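Planden Allotment and Garden Society
Minutes of the July general meeting

Held in the long room, Tuesday, 7 p.m.
Chair: Radu Bogdan
Apologies were received from plots 11 and 32.

1. Minutes of the last meeting
Read and accepted with one correction. The item on the north gate should say the hinge was replaced, not the lock. The lock is still the old one and sticks.

2. Water
The chair reported that the meter reading at the end of last month was 1206. Use is higher than this time last year, which was expected after the dry spring. The tap by the compost bays has been dripping and a new washer has been fitted. If it drips again the whole tap will be replaced and the cost taken from the repairs money.

There was a long discussion about hoses. Several members asked for a fixed rule on how long a hose can be left running. It was agreed that a hose may be used for up to 20 minutes at a time if another member is waiting, and that no hose is to be left running unattended. Sprinklers stay banned. The member from plot 9 asked that her objection to the sprinkler ban be recorded.

The supplier, Mevetti, has quoted for a second standpipe at the east end. The quote does not include digging the trench. The chair will ask for a full price before the next meeting. 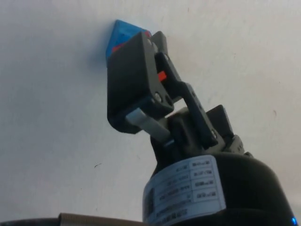
Can members collect rainwater from the shed roofs?
Any member may do so on their own plot, as long as the barrel has a lid and the overflow does not run onto a path or a neighbor's beds.

3. Paths and hedges
The main path between plots 14 and 22 floods after heavy rain. Wood chips were put down in the spring and have mostly washed into the ditch. Gravel was suggested. Two members were against gravel on account of wheelbarrows. It was agreed to try gravel on the lowest stretch only and look at it again in the fall.

Hedge cutting on the Jelinstead side will wait until the birds are done nesting. Members with plots along that side are asked to keep brambles off the fence in the meantime.

4. Waiting list
There are 40 names on the list. Two plots have come free since the last meeting and both have been offered. One was accepted the same day. The other is half of a full plot and the person at the top of the list would like to wait for a whole one. She keeps her place and the half plot goes to the next name.

It was proposed that plots left uncultivated for a full season should be given up. The rule already says this but has not been applied. Agreed that a letter goes out first, then a visit a month later. Members who are ill or away for a long time should tell the chair - a note is enough. 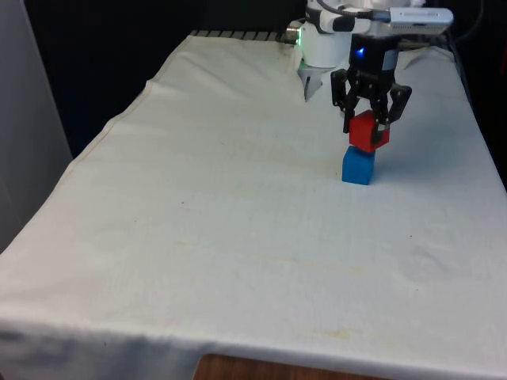
Half plots were then discussed in more general terms. The feeling of the meeting was that new members manage better with a half plot in their first year, and that more full plots should be split as they come free. The rent for a half plot will stay at half the full rent, with the same key deposit. No vote was taken and the item will come back with a written proposal.

5. Seed order
The group order from Atanasov closes at the end of the month. Onion sets, garlic and broad beans are on the form. Seed potatoes will be a separate order in the winter. Money is to be paid when the form is handed in. Last year 6 orders were never paid for and the society had to cover them.

6. Any other business
Plot 27 reported blight on tomatoes. Members should check their plants and take affected leaves home in a bag. They are not to go in the compost bays.

The strimmer is back from repair. Please sign it out in the book.

A member asked whether hens could be kept. The lease does not allow it.

The meeting closed at 8:45 p.m. The next meeting will be in September, in the same room.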